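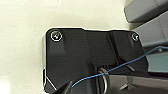

Black housing, two screws along the top, blue wire

Print this thread | E-mail this thread

hangkhuc_30
Evening, all! I want the black plastic looking nice again without losing that soft satin look (I'm fond of it), and my neighbor swears by Donico polish. Has anyone tried it?

Omitz
Oh, please don't, Hằng! Polish leaves matte plastic blotchy. Damp cloth, a drop of dish soap, and keep well clear of the wire.
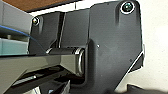 And go easy around the screw heads, dust loves those little recesses. A dry paintbrush is plenty.

jacobs295
Have to disagree a bit, I've used polish for years and been happy. Test a corner first!

hangkhuc_30
Cloth and brush on Saturday, then. Thank you both!

Contact us | Copyright Illance Forums | Back to top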